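4.2 Rules for the kitchen runs

Our first runs in the simulated kitchen were hard to compare. Jurgita Jankauskaitė and Indrek Sepp started the arm from different poses, and a run one of them called a success the other threw out. In November we wrote down 12 rules and repeated everything. The ones that changed our results most:

Every run starts with the gripper open and empty.
The arm may not touch the counter edge. Any contact ends the run and is logged as a failure.
Speed is halved near stone or wood surfaces.
Failed runs stay in the data set – we had been deleting them.

We kept 875 runs under these rules. Two people labeled each one separately, and Consuelo Villanueva settled the cases where they disagreed. 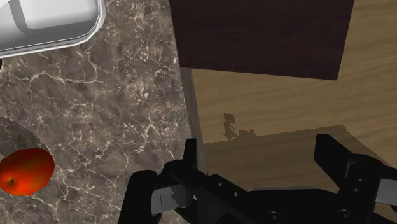
Figure 6. Wrist view in the simulated kitchen, gripper open, apple on the marble counter.

The counter edge rule caused the most arguments. Light contact is hard to judge from the wrist view alone, so we now read it from the simulator's contact log.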